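Pale table top, matte finish: oil again or leave it?
Plaltbridge Home Forum > Furniture and Surfaces

gruslow_anna
Posted April 2020
Hello all. I would like advice for my table before I make a mistake with it.
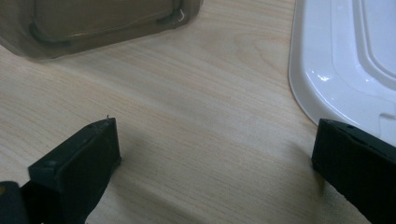
I bought it second hand and the seller did not know what was put on the wood. The color is light beige with a little pink in the grain, and I want to keep it so. In the middle it feels more smooth than at the ends. Can I put hard wax oil on top, or must I sand everything first? The top is 64 inches long.

tomtit800
Sand it. You don't know what is under there, and oil over an old lacquer stays sticky for weeks. Start at 120, finish at 180.

De Smet
I don't agree with tomtit800. If it is veneer, 120 will go through it before lunch. Look at the end of the board first. Do the grain lines continue over the edge?

gruslow_anna
Thank you both. I looked, but the edge has a strip glued on it, so I can not tell. From under, it is painted.

De Smet
A glued strip makes me think veneer. Please no machine. Put one drop of water where nobody looks and wait 2 minutes. If it goes dark, the wood is open and will take oil.

tomtit800
Solid tops get edge strips too, I made one myself. But fine, do the water drop.

dosley748
Be careful with the oil also. Clear oil made my ash table yellow, and I was not happy. Ask for one with a bit of white pigment, and try it underneath a leaf or on a scrap.

gruslow_anna
I did the drop close to the corner. It went a little dark, but slowly. Is this yes or no?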